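Two arms, one blue box: Sindora in the simulator

2021-08-01

I've been promising pictures of the Sindora setup for ages, so I finally grabbed a couple. For anyone new, Sindora is our little project to collect example runs for a policy that works the controls on a box: buttons, a toggle, a lever. Everything on this page comes out of the simulator. I steer the arms by hand from my desk, every run gets saved, and later the policy trains on the good ones.

Both views look down on the table, with the upper arm over at the blue box:

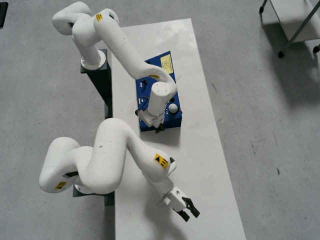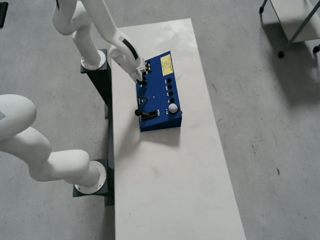
Mulugeta Feyisa: Have you looked at what happens if you throw out the slow runs? On Nukex we kept everything at first, hesitations and all, and the policy learned to hesitate beautifully. It would get to the button and just hang there. We ended up trimming the pauses at the start and leaving the ones in the middle alone, and that helped a lot more than adding new runs did.

Ha, yes, I know that hang very well! I do trim the start now (I always sit there for a bit before my hands get going), but I've been scared to touch anything after the first movement. A pause before closing the fingers is sometimes me being lost and sometimes me lining things up properly, and I can't tell the two apart from the logs. If you still have your Nukex trimming script lying around, I'd love to see it.

A few more notes while I'm here, mostly for Elli and Minttu, who keep asking.

We have 1568 saved runs so far. That sounds like plenty until you split it up by control, and then the lever looks awfully thin. I did 11 lever runs in one sitting last week and kept seven. The rest I tagged as bad and left in the folder, so please don't train on the whole folder — filter on the tag first.

The starting position of the box gets nudged and turned a little at every reset. Early on I left it fixed and the policy got very good at one exact spot on the table, and hopeless a finger's width away from it. Those old runs are still in there under their own name. I'm keeping them for pretraining, though Nestor thinks I should just delete them and move on with my life.

Steering two arms at once is still the part I'm worst at. For the single-control tasks I park one and work with the other, and I log the parked arm's joints anyway so the files all have the same shape. Loading mixed files was a misery and I'm never going back to it!

Next up is a proper pass over the lever, then some longer runs where two controls get used in order. I'd like those finished before December, when Mackenzie needs the machine for Iltovent. If you want to try steering a few yourself, send me a message and I'll set you up with a login.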